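How to Practice Lag Putting Without Buying Anything

Every spring a new gadget promises to fix your distance control. I've tried the Druvton mat and the Daltach mirror, and I still left a 49-foot putt nine feet short in May. What helped was a boring drill and a practice green. Mats all roll at one speed, and your home course doesn't.

What you need: three balls, your own putter, four tees.

Step 1. Find a flat stretch and pace off 10, 20, 30 and 40 feet. Put a tee at each. Skip the apps that claim to measure it for you.

Step 2. Putt one ball to each tee, then come back down. Don't hit the same distance twice in a row. Ten in a row to the same tee feels great and teaches you very little, whatever Umesh Solanki's videos say.

Step 3. Look at the tee while you make your practice strokes. Then look down and go. If you stand over it longer than that, you're guessing.

Step 4. Score it. Anything inside three feet is a point. Neelam Bhatia, who plays off six, wants me to count only the ones that finish past the hole. I don't buy it. Short by a foot is a tap-in.

Step 5. Do it again on a slope, uphill first. Expect your score to drop, and don't change your grip over it.
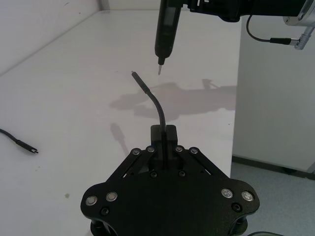
Step 6. Quit after twenty minutes. I'm suspicious of anyone who says they concentrated for two hours.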